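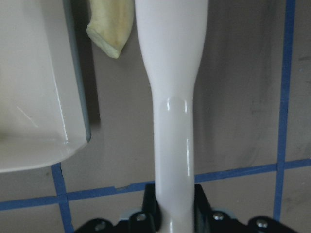
Part-time copy editor wanted, hobby and board game magazine

Sallel is a magazine for people who own more board games than they have friends to play them with. It comes out seven times a year, a schedule that made sense to the founders and has been defended ever since. We need a copy editor to start in May.

The last one left to go to law school. She said our rulebook reviews had prepared her well.

What the job is

You would read everything before it goes to print: reviews, letters, the long feature in the middle that is always longer than it was supposed to be, and the classifieds, where readers sell each other incomplete sets. Each issue runs to 33 pieces of one size or another. You fix the spelling, check that the names match from page to page, and ask the writer what on earth the fourth paragraph means. Sometimes the writer knows.

You would also handle the rules corner, in which readers send in disputes and we settle them. Please take this seriously. A ruling on Swai (the harbor trading game, second edition, the one with the tolls) brought in 200 letters, several of them from the same household and not in agreement.
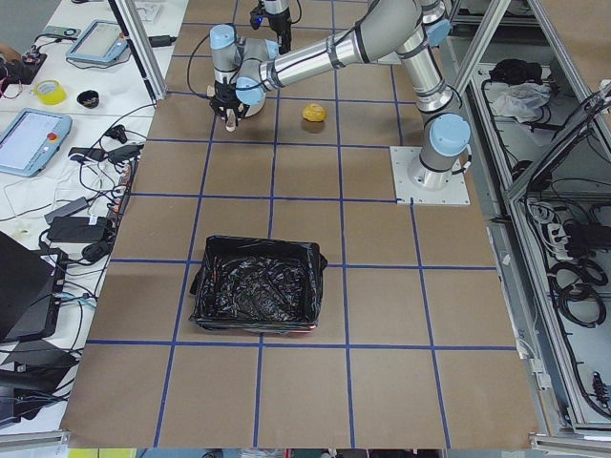 Grid and squares: every issue has plenty of both.

You do not need to be good at games. Clive Bickerstaff, our editor, has lost every office match of Trirketti since he brought it in, and he wrote the strategy guide. You do need to sit through a conversation about card stock without visibly aging.

What we'd like from you

Two years or more of editing other people's writing, in print or online. A school newspaper counts if you can tell us about an argument you won there.

A steady hand with commas. We have a house style. It is 13 pages long and contradicts itself on page 9 about whether to capitalize the names of pieces. Fixing this would be your first assignment, and we expect it to outlive your probation period.

Tact. Our contributors are mostly retired engineers and one dentist, and they feel strongly about the word "fewer."

Being able to work in the Irnia office two mornings a week. The rest can be done from home. The office has a kettle, a very good window and a heater with moods.

What you'd get

Twenty hours a week, paid by the hour, with paid vacation and a share of the review copies once the staff have picked them over. You would get your name on the masthead, in a type size we are told is legible. Hours go up in the week before we print and down in the week after, when very little happens and some of us get haircuts.

How to apply

Write to Setareh Nikzad, managing editor, at the Irnia office. Send a resume and one page explaining the rules of any game you like to a person who has never played it. Please don't pick chess. We have read a great deal about chess.

We'll ask the people we like to come in and do a short editing test, with coffee, starting at 10 a.m. The test is paid. It contains one deliberate mistake that Clive put in and several that he didn't.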